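Ondadell Help Home Kitchen Laundry Repairs Ask Log in

How to clean a grey plastic rack with many thin ribs, and how to make small round pieces stand in it?

kitchen_in_langat

Hello to all. I have a drying rack of grey plastic that I bought second hand in November. It is a good rack, strong enough for our plates, but it is made almost completely of thin ribs. In one part the ribs go out from a middle point like the spokes of a wheel, and there are curved ribs crossing them. In the other parts there are straight slats with little clips on them, and a kind of ladder pattern.

I have two difficulties with it. The first one is the cleaning. Our water in Langat is very hard, and every corner where two ribs meet gets a white crust. With a sponge I can clean only the top of the ribs. I tried an old toothbrush and after 40 minutes I had finished maybe one quarter, and my hand was hurting.

The second difficulty is small things. Plates stand very well, but anything small and round rolls or tips over on the spokes. We have some little pieces in a cream color, narrow in the middle and thicker on both ends, a bit like a peanut. They never stay how I put them. Then water stays under them and leaves a ring.

I do not want to buy a new rack. Please tell me what you use, and if vinegar is safe for this plastic. I don't know which plastic it is, there is no mark that I can find.

Posted in Kitchen, 3 replies

slowrinse

Put it in the bathtub with vinegar and forget it until the morning. Done.

plainwater_17

I would be a little careful with the answer before mine. Vinegar is fine for most plastics, but you say that yours is second hand and without a mark, so I would first try it on a place that is not seen, for example on the bottom of one slat. Leave it for 25 minutes, rinse and look if the color has changed. I had once a dark grey tray that became pale and dusty looking, and it did not come back. I had left it the whole night, so maybe it was my fault.

If the test is good, this is what I do with mine:

Lay the rack upside down in the sink or in a tub. The crust is mostly on the bottom, where the drops hang.

Mix 400 ml of white vinegar with roughly the same quantity of warm water. Not boiling. Thin ribs can bend when they are hot, and then they stay bent.

If the rack is too big for the tub, take kitchen paper, make it wet with the mix and lay it on the ribs. Press it down in the corners. For the middle, where all the spokes come together, I roll the paper into a small ring and leave it there longer than on the rest.

After this use a bottle brush, the narrow type. A toothbrush has a flat head and it stops on the curved ribs. The bottle brush goes through the openings and cleans both sides at the same time. Where there are clips, move the brush along the slat, not across, or you will pull on the clips.

Rinse with a lot of water and let it dry standing on its side.

Please do not mix vinegar with bleach or with a cleaner that has bleach inside. I am sure you know this but other people will read it too.

For how often, I do it once in a month and in between I only shake the water off. My water comes from the Plulmont side and I think it is less hard than yours, so maybe you need it more often.

ladderpattern

About the second thing. I have also a rack with spokes and I stopped to put small pieces near the middle, the surface there is too uneven for them. Try to lay them down across two straight ribs, so that the narrow part is on one rib. Mine are not the same shape as yours, so I can't promise it.

If they still roll, a small piece of net will hold them. I cut mine from a bag of onions, the shop in Gustard street also sells net by the meter but it was too stiff. You must wash the net too, of course.

And wipe the pieces with a cloth before you put them. It takes one minute and the ring does not come, at least in my home. 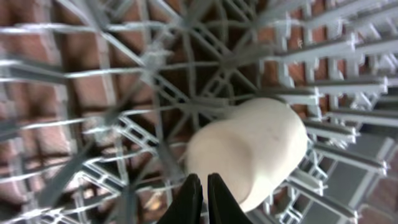 Grey rack with ribs and spokes, seen close, and a rounded cream-white piece.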